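Notebook, February, equipment planning for bench 2

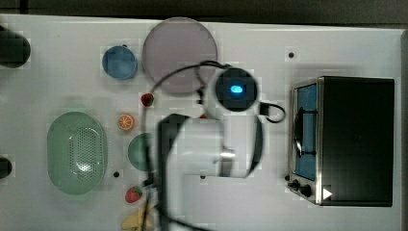

What we have to spend

The budget line came through at 2,544 and I'm really happy with it. It won't cover a second arm, but it covers nearly everything on the wish list from January, and I've been pricing since lunch.

Cables first. They loop off the wrist right over the plate and I want that fixed before we buy anything fun. Pellen does a sleeve and clip kit for 128. Order one now, and if it fits well, get another for the Godomwood bench.

Spare gripper fingers: Leclerc quoted 642 for the set, delivery included. Steep, but we'd stop babying the ones we have. Asked if they'd split the set. No answer yet.

Table top. The white one is great for seeing the strawberries and the orange slice, and I'd happily keep it. It does have those little black dots and holes all over. Try filler before pricing a new one!

Props

Toy food is cheap, so let's go wild here. More fruit, more cups like the small blue one, a second colander in some color other than green. The toaster oven stays on the right side of the table for now. I'd love one more appliance to go with it (a kettle? a rice cooker?) but measure the reach first.

Still open

Clallonari has a used controller listed and wants around half the new price. Very tempting. Need to find out if the warranty moves with it.

Send the Pellen order by 4 pm.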